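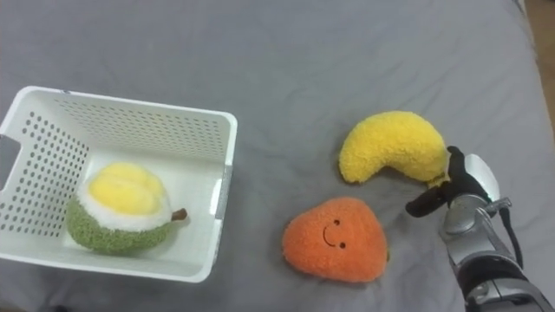
Last modified: May 2019

Figure 3. White plastic basket and three plush fruit toys on a gray fabric sheet.

4. The home language item

4.1 Wording and placement

The registration form used in Cluvurell asks for "language spoken at home" and provides one box. The form used in Trastau asks for "main language of the household" and also provides one box. The Skarkthorpe form, revised shortly before our fieldwork, asks "What languages are spoken in your home?" and leaves two ruled lines without further instruction. All of these items are used downstream as if they measured the same thing. In each area the answer is entered in a single field of the resident file, and that field is used to plan interpreter services, to allocate school support hours, and to produce the annual population profile.

The single field predates the forms. It was set up when the resident file was kept on cards and only one code could be punched per person. The code list attached to it has been extended several times, but the rule of one code per person has not been reviewed. Clerks who receive a form with more than one language therefore have to choose. The written guidance in Cluvurell tells them to take the first language named. The guidance in Trastau tells them to take the language "other than English, if any." Skarkthorpe has no written guidance on the point, and practice differs between desks.

Placement also varies. In Cluvurell the item follows directly after place of birth. In Trastau it sits in a block on contact preferences, between the preferred mailing address and the telephone number. We expected respondents in Trastau to read the item partly as a question about the language in which they would like to be contacted, and the interview material in Section 4.4 supports this reading. A household that uses two languages daily and is comfortable receiving letters in English has some reason to write "English" in that position and some reason to write the other language when the same question comes after place of birth.

4.2 Sample

A sample of 1000 registration forms was drawn from the paper archives of the three areas, in proportion to the number of new registrations in each. Sampling was systematic within area, with a random start. Forms for group quarters (dormitories, care homes, shelters) were excluded because they are filled in by staff in most cases and the household items are left out. Forms that could not be matched to a record in the resident file were replaced by the next form in sequence.

For every sampled form we transcribed the language answer exactly as written, including spelling, crossings-out, and any text placed outside the box. Transcription was done twice by different transcribers and differences were settled against the paper original. We then extracted the code held in the resident file for the same person. The comparison in this section is between the transcribed answer and the stored code. We do not have an independent measure of what was spoken in the home, and nothing below should be read as an estimate of the accuracy of the answers themselves.

4.3 Multiple answers

Of the sampled forms, 198 named more than one language. These are referred to below as multiple-answer forms. They were found in all areas, including the two whose forms provide only one box. Respondents used slashes, commas, plus signs, and the word "and." Several wrote one language inside the box and another beside it. A smaller group named a language and added a qualification, such as "with grandmother" or "mostly." We counted a qualified answer as multiple only when a second language was named, so that "mostly Polish" was treated as a single answer. The decision is open to argument. A respondent who writes "mostly" is telling the reader that something else is spoken too, and a looser rule would have produced a larger group.

The stored code for a multiple-answer form is by construction incomplete. The question is whether it is incomplete in a consistent direction. In Cluvurell it largely is: the first-named rule was followed in nearly all cases, and exceptions were mainly forms on which the order was hard to establish, for example when two languages were written one above the other at a slant. In Trastau the rule was followed less closely. Where both languages named were other than English the rule gives no answer, and clerks appear to have used the first, the more common, or the one with a code that was easy to find. In Skarkthorpe we could identify no rule that fit the stored codes better than chance allocation between the languages named.

The effect on published profiles is not symmetrical. Under the Cluvurell rule, a language often written second will be undercounted to an extent that depends on a writing habit. Under the Trastau rule, English is undercounted in mixed households and the other language is counted at full weight, as though each person in the household used it in preference. A user who places the two profiles side by side will see a difference between the areas, part of which comes from the guidance sheet. We could not separate this part cleanly from real differences in population, but recoding the Trastau sample under the Cluvurell rule moved the share of English upward in every age band.

Two of the language groups most affected are small. For these groups a few recoded records can change whether the language appears by name in the annual profile or is folded into "other." The profiles use a disclosure threshold of 30 persons, applied after coding. A language spoken in a large number of mixed households may fall below the threshold under one rule and pass it under the other. Service planners we spoke to were aware of the threshold but did not know that it interacted with the coding rule.

4.4 Interview material

Follow-up interviews were held in Trastau and Skarkthorpe in February, with adults who had filled in a form for their own household. Respondents were shown a blank copy of the item and asked to say what they thought it was for, before being asked how they would answer it. Interviews were held in the language chosen by the respondent.

Most respondents described a purpose first and then fitted an answer to it. Those who thought the item was about interpreters named the language in which the least fluent adult would need help. Those who thought it concerned schools answered for the children, and in several cases gave a different language from the one they had just given for themselves. A third reading, more common among longer-settled respondents, took the item as a question about origin. These respondents named a language associated with their parents, sometimes one which they said they no longer used. One said that writing English "would look like hiding something." Another, with a similar household, had written English for the opposite reason and regarded the item as a test of whether the family had settled.

The word "main" in the Trastau form caused particular difficulty. Respondents asked whether it meant the language used by most people in the household, the language used most of the time, or the language used for important matters. In households of adults and young children these can point to different languages. When pressed for one, respondents tended to report the language the adults used with each other. The Skarkthorpe wording was found easier, but respondents were unsure how far to go. Some listed a language known only to one visiting relative - others left out a language used daily because they considered it a dialect and did not expect it to be on any list.

4.5 Recoding

To test whether the full answers could be kept at reasonable cost, the transcribed answers were run through the Nasution coder, an automatic coding program already licensed in Skarkthorpe for occupation titles. The program was given the existing code list and an added table of alternative spellings and local names, compiled from the first half of the sample and tested on the second. It was allowed to return up to 4 codes per answer.

Single answers were coded without difficulty apart from names that refer to more than one language, where the program was set to return a flag and no code. For multiple-answer forms, the main source of failure was punctuation. A hyphen between two language names was sometimes read as part of a single name, and a slash between a language and a script was read as separating two languages. Both faults were reduced by adding entries to the table. The remaining failures were sent to manual coding, which took about a day for the whole sample.

The order in which languages were written was kept in a separate variable. We recommend keeping it, with the caution that it should not be published as a ranking. Interview respondents gave no common account of what their order meant. Some put the language of the form first out of politeness to the reader, and some wrote the names in the order in which they had learned them.

Storing several codes per person raises a practical matter for tabulation. Totals by language will exceed the number of residents, and existing report templates reject any table whose rows do not add up to the base. In Cluvurell the check is written into the export routine and cannot be switched off by the user. An interim arrangement is possible, in which the single field is filled by a stated rule as at present and the additional codes are held in a linked table. It leaves the published series unbroken and lets planners count each language wherever it is named. The linked table should carry the wording of the form in use at the time of registration, as answers given under "main language" and answers given under "languages spoken" cannot be pooled without an adjustment that we are not yet able to specify. The treatment of older records, for which the paper form has in many cases been destroyed, is taken up in Section 5.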